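Dropped packets, dropped pens

Quick one as I'm meant to be packing up. Bad afternoon on the two-arm rig at Torkdale and I want it written down before I forget the order of things.

The job is dull. Pick up a marker, put it in the mesh cup, repeat. We'd got to 763 runs with nothing worse than a pen on the floor. Then just after lunch the right arm stopped dead halfway to a marker, sat there, and carried on as if nothing had happened. Except it carried on from where it thought it was. Fingers went down early and pushed into the table. Not hard. Hard enough that I said a word and hit the stop.

First guess, the gripper. Wrong. Swapped it for the spare from the Dimine box, same thing within 7 runs. Second guess, me, becuase I'd changed the speed limits in the morning. Put them back. Same again.

So then the logs, which I should have opened first. Normal gap between position messages is tiny. On the bad runs there was one of 230 milliseconds, always on the right arm, always when the wrist was turned well over. Left arm clean the whole way through. That's a cable. Wiggled the plug at the wrist with the power off, and yes, it had a bit of play in it. Pushed it home, taped it, ran again. No gaps.

The cable isn't what bothers me though. Cables go. What bothers me is that the arm lost touch for that long and then just went on moving. There is meant to be a check for this. There is one, it was set at 1,295 milliseconds, left over from when we were testing over the bad wifi in Fludutville and kept getting false stops. I set that. Never set it back. So that's on me and not on the plug.
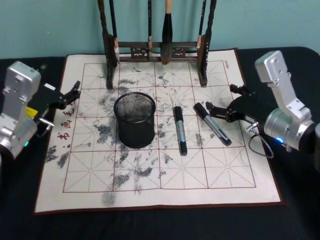

Limit is down to 50 now on both arms, and after a trip it has to be cleared by hand, no carrying on by itself. Slower, and I will get fed up with it by tomorrow, but hands go in there to reset the pens and I'd like to keep mine.

Still to do: proper strain relief on both wrists, a clip or something, tape is not a fix. Go through the rest of the settings file line by line and see what else got left in from Fludutville. Put the limits on the start-up screen so they're in your face evry time. And bin the runs from after lunch, all of them, I'm not picking through to see which are ok.

Kettle, then home.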